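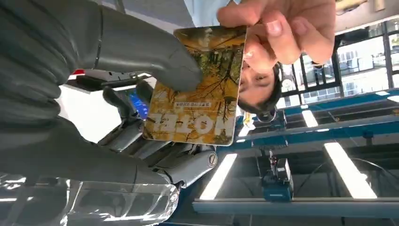

August – laminate adhesion, batch 522

Came in early because the oven was booked from lunch onward (Bae's group again, they've had it most of the month) and I wanted the second peel run finished before I lost the slot. Got it done, just!

Quick recap for anyone reading over my shoulder: we're trying to find out why the white PVC card stock from Plirham lets go of its overlay at the corners after heat aging. The old stock never did this. Same film, same press, same dwell time, and I've checked the platen temperature so often I dream about it.

Cut the strips at 50 mm this time and let them sit overnight before pulling. Ye-rin Woo thought my last lot was too fresh off the press and I think she was right, the traces are much smoother now. Still a dip near the end of each strip though, always on the corner side. I'd blamed my clamping, so I flipped 2 of them end for end and the dip moved with the strip. So it's in the card – good to know, annoying to know.

Looked at the peeled faces under the bench scope. Middle of the card, nice torn fibrous surface. Corners, shiny and smooth, like the film never really grabbed. Could be a leftover something from punching? Enia die lubricant is the obvious suspect and I can't remember if we changed over before or after this stock arrived. Must check the purchase log. Wiped a few blanks with IPA before pressing and put them aside in the blue tray, PLEASE leave them there.

Sanded the next set with 400 grit, corners only, very light. Made a mess of one and binned it. The rest go in the press tomorrow first thing, same recipe, no tinkering (I'm talking to myself here).

Pavbridge want an answer before they order more cards and I'd love to give them one that isn't "it depends."

To do: purchase log, new blade for the strip cutter, ask Ye-rin where the good tweezers went.

Oven timer sticks at the end of the dial, so give it a nudge.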